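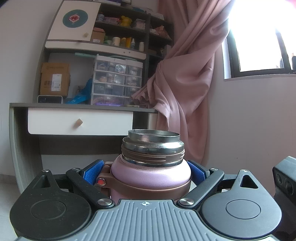
Teaching Bottle Handling with a Hand-Held Gripper: Final Project Report

Oduor Sang, Nuria Montoya, Tolera Ejigu
Advisor: Spyros Papadopoulos
March 3, 2018

1. Purpose

The project compared two ways of showing a robot arm how to pick up and move an insulated drinking bottle. In the first, a person holds a gripper with a camera on it and does the task by hand. In the second, a person drives the arm from a control station and watches a video feed. Both sets of recordings were used to train the same policy, which was then run on the arm in the Carrasco lab.

2. Equipment

The hand-held tool has two fingers driven by link arms from a central body. The inside of each jaw is lined with a textured blue pad. The camera looks forward over the mechanism, so the fingers and the held object stay in view during a grasp. The arm carries a gripper with the same finger geometry. Without that match, finger positions in the hand-held recordings would need to be converted before use, and we did not have time to write and check a conversion.

Remote control was done through Homiseo, the department's teleoperation software. Recordings from both methods were stored in the Skiso format at the same frame rate.

3. Task

Each demonstration starts with the gripper open and clear of the bottle. The operator closes the jaws on the body below the shoulder, lifts, moves to the target and releases. The bottle is used with the lid off. An open neck makes tilt easier to judge in the video, and a steel rim gives a clear outline against most backgrounds.

Two things made this object harder than the plain cylinders used in January. The polished neck reflects windows and lamps, so its appearance changes with every small turn of the wrist. The collar has a bracket on one side, and a jaw that closes on the bracket does not seat the same way as a jaw on the smooth side. Operators were told to approach however they liked, and the approach direction was left in the data.

4. Data

We kept 353 hand-held demonstrations and 133 remote ones. The difference reflects speed: a remote demonstration took much longer, mainly in the final approach, where depth is hard to judge from the feed. Hand-held recordings were made in furnished rooms with ordinary clutter and daylight. All remote recordings were made at the lab bench.

Training ran for 2000 epochs on each set, with no pooling.

5. Observations

The hand-held policy coped better with changes in background. It also copied a habit of one operator, a slight roll of the wrist before closing -- harmless for a person, but close to a joint limit on our arm. The remote policy never reached that limit. It paused often near the bottle, as its operators had.

Bright windows remained a problem for both. Fixing the camera exposure by hand helped in the lab and was not tested elsewhere.

6. Remaining work

Eusebio Manzano has the recordings and will repeat the training with both sets combined. The wrist roll should be filtered out first. Calibration notes for the two grippers are in the Jandovis folder with the training scripts.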